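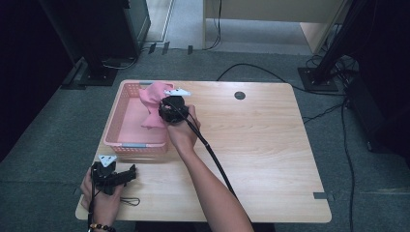
Collecting a demonstration with both hand-held grippers, cloth and basket task.

Recording your first demonstrations – a guide for new members of the Kuvilness robotics club

Welcome! If you have just joined us at Brevstead, this is probably the first proper job you'll be given, and it's a lovely one to start with, as you get to teach a robot something using nothing more than your own two hands. Have a read through before your session and don't worry about remembering it all.

Before you begin

Book the table on the Ridgeway sheet and start a new folder in Serano, our logging program (one folder per task, please – we have spent whole evenings untangling muddled ones). Check that the marker plate on top of each gripper is firmly seated, and give the jaws a few squeezes to get used to the feel of them.

Step 1: Set out the basket

Put the basket on the table with plenty of bare wood on your side of it, and drape the cloth over the rim however you fancy. A different crumple each time is just what we want.

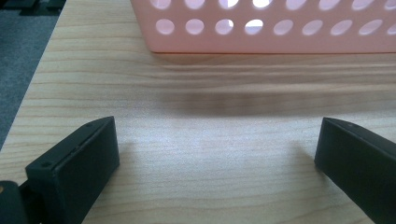

Starting positions matter more than most beginners expect, so take a breath before you press record. Hold the grippers still, jaws open, for a count of three. On the gripper camera you want both fingers showing with a clear gap between them, and a good piece of the basket beyond; the lower row of oval holes makes a handy thing to look for when you're checking the view. If all you can see is table, tip your wrist up a little and try again.

Step 2: Move the cloth

Close one gripper on the cloth and lift slowly, a good deal more slowly than feels natural. Keep your other hand low and out of the way until you need it, and let the cable run back along your arm so it doesn't tug.

Step 3: Finish and save

Open the jaws, draw back over clear table and hold still again before stopping the recording. 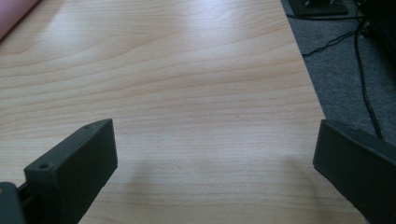
Step 4: Repeat, with tea

Aim for 20 good runs in a session. We're hoping to reach 3000 as a club by April, so every one of them helps, even the wobbly ones – mark those "unsure" in Serano and somebody will go through them with you at the next meeting.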